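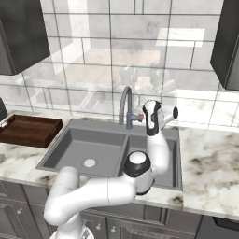
거른턴(Girnton), 가정용 조작 로봇 시뮬레이션 평가 실무지침 공개
장면 기록, 카메라 시점, 판정 기준 등 29개 항목 규정

[필빌(Pilville)] 로봇 시험·평가 기관 거른턴은 주방 환경에서 동작하는 매니퓰레이터의 시뮬레이션 평가 절차를 정리한 실무지침을 9월 공개했다고 목요일 밝혔다. 지침은 총 5개 장, 29개 항목으로 구성되며, 시뮬레이션 결과를 제품 문서나 조달 제안서에 인용하려는 제조사와 시험기관을 대상으로 한다. 로봇 제어 소프트웨어 업체 버스틱스(Vustix)와 렌더링 엔진 업체 인타라숙(Intarasuk)이 초안 작성에 참여하였다.

적용 범위는 고정 베이스에 설치된 단일 팔 매니퓰레이터가 조리대, 싱크대, 수납장 주변에서 수행하는 파지, 이동, 배치, 레버 조작 작업이다. 이동형 플랫폼, 양팔 협동 작업, 사람과의 물리적 접촉을 포함하는 작업은 이번 판에서 제외되었다. 실기 안전 요구사항은 본 지침의 대상이 아니며, 시뮬레이션에서 적합 판정을 받았더라도 실기에 대한 위험성 평가는 별도로 수행하여야 한다.

제정 배경

거른턴에 따르면 그동안 제출된 시뮬레이션 평가 보고서는 성공률만 기재하고 장면 구성, 초기 자세, 물체 배치의 변동 범위를 생략하는 경우가 많았다. 동일한 작업명을 사용하면서도 판정 시점이 서로 달라 결과를 비교할 수 없는 사례도 있었다. 어떤 보고서는 쟁반이 목표 영역에 닿는 순간을 성공으로 처리하였고, 다른 보고서는 그리퍼가 물체에서 완전히 분리된 뒤의 정지 상태를 요구하였다.

거른턴의 시험표준 책임자 하자르 유니스(Hajar Younis)는 "성공률은 조건표와 함께 읽을 때만 의미가 있다. 이번 지침은 새로운 성능 지표를 만들지 않는다. 이미 쓰이고 있는 지표를 어떤 조건에서 산출하였는지 같은 서식으로 적도록 한 것"이라고 설명했다.

제1장과 제2장: 장면 정의 및 초기 조건

제1장은 장면 파일의 버전 관리, 좌표계 표기, 로봇 베이스 위치의 기록 방법을 규정한다. 조리대 상판, 싱크볼, 수전, 상부장과 하부장은 작업에 직접 사용되지 않더라도 충돌 형상을 등록하여야 한다. 렌더링 형상과 충돌 형상이 다를 경우 두 형상의 최대 편차를 밀리미터 단위로 기재한다. 표면 재질은 외관 속성과 물리 속성을 구분하여 적는다. 상판에 대리석 무늬를 입혔다는 사실은 마찰계수를 대신하지 못한다.

제2장은 초기 조건의 무작위화를 다룬다. 물체의 위치와 회전각, 관절 초기값, 조명 강도, 카메라 외부 파라미터 가운데 무엇을 고정하고 무엇을 변동시켰는지 항목별로 표시한다. 난수 시드는 시행 단위로 보존하며, 평가가 끝난 뒤 시드를 선별하여 제출하는 행위는 금지된다. 초기화 단계에서 물체 간 관통이 발생한 시행은 제외할 수 있으나, 제외 건수와 사유를 원시 기록에 남겨야 한다.

제3장: 시각 입력

제3장은 항목 수가 가장 많은 장이다. 손목 카메라와 외부 카메라를 함께 사용하는 시스템은 두 영상의 시간 동기 오차를 보고하여야 하며, 정책이 실제로 입력받은 해상도와 보고서에 수록한 영상의 해상도가 다르면 이를 명시한다. 손목 시점에서는 그리퍼 손가락이 영상 하단에 상시 노출되는 경우가 많으므로, 해당 영역을 마스크로 가렸는지 여부도 기록 대상이다.
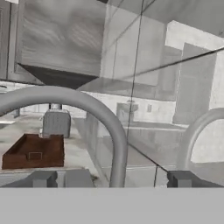
투명체와 반사면에 대한 조항도 마련되었다. 유리, 광택 타일, 금속 수전처럼 깊이 추정 오차가 커지기 쉬운 표면이 시야에 들어오는 경우, 평가자는 렌더러의 반사 및 굴절 설정을 공개하고 깊이값을 시뮬레이터의 참값에서 얻었는지 센서 모델을 거쳐 얻었는지 구분하여야 한다. 참값 깊이를 사용한 결과는 별도 표로 분리하며, 센서 모델을 적용한 결과와 평균을 내어 제시할 수 없다.

인타라숙은 이 조항의 검토 과정에서 반사 설정의 단계별 비교 자료를 제공하였다. 지침은 특정 렌더러의 사용을 요구하지 않으며, 설정값을 재현 가능한 형태로 제출할 수 있으면 엔진의 종류를 제한하지 않는다.

제4장: 가림과 작업 영역

외부 카메라의 배치는 로봇이 작업 중 취하는 자세 전체를 고려하여 결정하여야 한다. 초기 자세에서만 시야를 확인하면 팔이 작업 영역에 진입한 이후의 가림을 놓치게 된다. 이에 따라 제4장은 작업 대상과 주변 구조물의 가시 비율을 시행 전 구간에 걸쳐 산출하도록 한다. 조리대 우측 전면에서 흰색 팔이 올라오는 배치를 보면 싱크볼 왼쪽의 목재 쟁반은 온전히 드러나지만, 오른쪽 보조 싱크볼과 우측 테두리 일부는 팔의 상부 링크 뒤에 놓인다. 이러한 시점 하나로는 오른쪽 싱크볼에 관한 배치 작업을 판정할 수 없으며, 보조 시점 또는 시뮬레이터 상태값에 의한 판정을 병행하여야 한다.

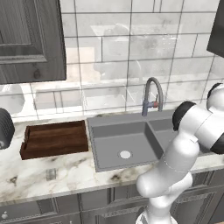 조작 대상의 식별 정보 또한 제4장에서 다룬다. 레버, 손잡이, 버튼은 본체와 분리된 객체로 등록하고 가동 축과 가동 범위를 기재한다. 수전 측면에 달린 소형 레버의 붉은색 표시처럼 색상이 주변과 뚜렷이 구분되는 부위는 정책이 형상 대신 색상에 의존할 가능성이 있으므로, 해당 색상을 제거하거나 변경한 조건의 결과를 함께 제출하도록 권고한다. 조리대 위의 쟁반에도 같은 원칙이 적용된다. 회색 계열의 싱크볼과 수납장 사이에서 적갈색 물체는 분리가 쉬운 편이며, 이 배색에서 얻은 검출 성능을 다른 배색으로 확장하여 서술해서는 안 된다.

제5장: 판정 및 보고 등급

제5장은 보고 등급을 3단계로 나눈다. 1등급은 조건표와 집계 결과만을 제출한 경우, 2등급은 시행별 기록과 시드를 추가로 제출한 경우, 3등급은 제3자가 동일 장면에서 재실행하여 결과를 확인한 경우이다. 등급은 로봇의 성능을 나타내지 않으며 보고의 검증 가능성만을 나타낸다. 제품 홍보물에 등급을 표시할 때에는 이 취지를 같은 면에 병기하여야 한다.

2등급 이상을 신청하려면 작업당 1,000회의 시행 기록이 필요하다. 시행 도중 정책 가중치, 제어 주기, 종료 조건을 변경한 경우에는 변경 시점을 기준으로 기록을 분리하고 횟수를 새로 산정한다. 실패 시행은 파지 실패, 이동 중 낙하, 충돌, 시간 초과, 판정 불가로 분류한다. 판정 불가를 성공에 포함할 수 없으며 분모에서 제외할 수도 없다.

충돌 판정은 접촉력 임계값과 접촉 지속 시간을 함께 사용한다. 임계값은 평가자가 정하되 시험 개시 전에 등록하여야 한다. 손가락과 대상 물체 사이의 의도된 접촉은 제외 목록에 기재하고, 팔 링크와 수전 또는 싱크볼 테두리의 접촉은 작업이 완료되었더라도 충돌로 집계한다.

적용 일정 및 후속 작업

지침은 공개와 동시에 자율 적용된다. 거른턴이 접수하는 시뮬레이션 평가 신청에는 다음 접수 회차부터 신규 서식이 사용되며, 이미 접수된 건은 기존 서식으로 처리한다. 버스틱스는 자사 제어 소프트웨어의 기록 출력 기능을 지침의 시행별 기록 서식에 맞추어 개정할 예정이다.

버스틱스 측은 "현장에서 가장 손이 많이 가는 부분은 제외 시행의 사유를 일관되게 적는 일이었다. 분류 코드가 고정되면서 팀 간 기록을 그대로 병합할 수 있게 되었다"고 밝혔다.

개정 작업에서는 액체의 거동, 변형 가능한 물체, 서랍과 문짝의 개폐 작업이 우선 검토된다. 유니스 책임자는 "수전을 대상으로 하는 작업에서 현행 지침이 다루는 것은 레버의 변위까지다. 유량이나 물튐은 시뮬레이터 간 편차가 커서 공통 판정 기준을 두기에 이르다고 보았다"고 말했다.

지침 전문, 조건표 서식, 시행 기록 스키마는 거른턴 자료실에서 내려받을 수 있다. 조항 해석에 관한 질의는 항목 번호를 기재하여 서면으로 접수하며, 회신 내용은 질의자 정보를 삭제한 뒤 해설서에 수록된다.

거른턴 소개
거른턴은 필빌에 소재한 로봇 시험·평가 기관으로, 서비스 로봇의 시험 절차 개발과 시뮬레이션 평가 보고서의 적합성 검토를 수행한다.

보도 관련 문의
거른턴 시험표준부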